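June, after supper

Spent the afternoon at the Gritach showroom looking at kitchen cabinets and came home less sure than I went in. The brochure says "heirloom quality" on every other page. I pulled out a drawer and found staples.

The salesman kept saying the doors come in 192 finishes. I don't need 192 finishes. I need one that won't peel by the sink the way the last set did. He couldn't tell me what the boxes are made of without going in the back to ask, and he was gone 15 minutes. Plywood, he said, "mostly."

Then the price. They're over twice what Sateo quoted, and Sateo at least sent someone out to measure. He wrote down 52 inches for the wall by the window, same as I got, so I'll give them that much. But their soft-close hinges slammed when I tried them – twice – and I was told they loosen up with use. Do they? Mine at home loosened up with use and now they hang crooked.

Both places want half down and 90 days. I've heard 90 days before. The bathroom vanity was supposed to be that, and we brushed our teeth in the kitchen until fall.
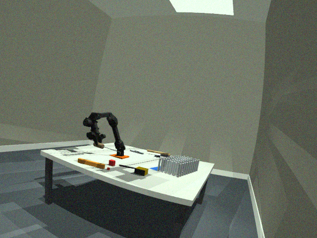 I may just keep the old boxes and have new doors made. Going to call Takagi in the morning and ask what they charge for plain maple, no glaze, no "distressing."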